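About Us

Hi, I'm Skye Carnegie, and together with Struan Cairns I run Perley. We're a very small outfit in Tastanby (two desks, one long workbench, a kettle that trips the breaker) and we spend our days on one question: can a machine do your chores yet?

Short version: some of them, sort of, on a good day. If you only came for the answer, there you go! The rest of this page is about how we got into it and what we do for the people who hire us.

How we started

I used to work in the laundry of a big hotel, and Struan fixed packing lines at a place called Tennant, where they boxed up bathroom fittings. We met at a night class in electronics and spent most of the breaks arguing. He was sure that anything you could do on a shop floor you could do in a house. I told him to come and watch me fold a fitted sheet. He came, he watched, and he went quiet for a bit, and that January we rented the workshop.

What Struan's machines at Tennant had going for them was sameness. The same box comes down the same belt and stops in the same spot, all shift long. A house is nothing like that. Your towels are all different sizes, the cat is on the chair, somebody moved the lamp. And cloth is the worst of the lot, because it changes shape the second you touch it. A cup is still a cup after you pick it up. A shirt picked up by the sleeve is a whole new problem.

So cloth is where we went first, and it's still where most of our hours go. We work on beds as well as tables, since that's where people really do their folding (I do, anyway, with the radio on).
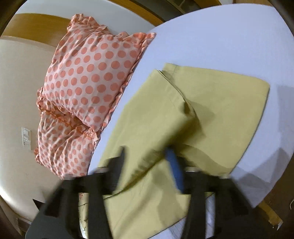
Gripper on the yellow-green cloth, right at the bunched-up fold.

A fold like that takes me no thought at all. For a gripper there's a whole list of things to get right: finding an edge, telling the top layer from the one under it, pinching the cloth and leaving the sheet alone, and knowing when to let go. Two fingers can do a lot more than I expected when we started, I'll give them that. Struan likes to say I've come around. I have come around a little.

What we do

Companies send us a chore and a machine, and we tell them how the two get along. We've logged 3152 tries so far, and I wrote up the first 3000 of them by hand before Struan talked me into a spreadsheet. Each one gets marked done, half done or not done, and half done is by far the most interesting pile. We write it all up in plain words, with no scores out of ten.

We also build a bit. Todia is our own folding project, and it's slow and stubborn and I'm very fond of it. It handles flat things like dishcloths and pillowcases. Shirts, no. Please don't write and ask about fitted sheets.

Where things stand

On the shop floor, machines have been pulling their weight for years at lifting, sorting and packing, so long as the parts come in neat. Mixed bins and floppy bags are harder, though we've seen good work there lately. At home, floors are in decent shape. Dishes are getting closer. Laundry, bed making and picking up after kids still belong to you and me, I'm afraid, and if a salesperson tells you different, ask to see it done in your own bedroom with your own blankets.

Come and see us

We open the workshop to visitors 3 times a year, and the next one is 24 August 2019. Bring something awkward to fold! We're at unit 366, round the back, the door with the green handle. Parking is tight, so walk if you can.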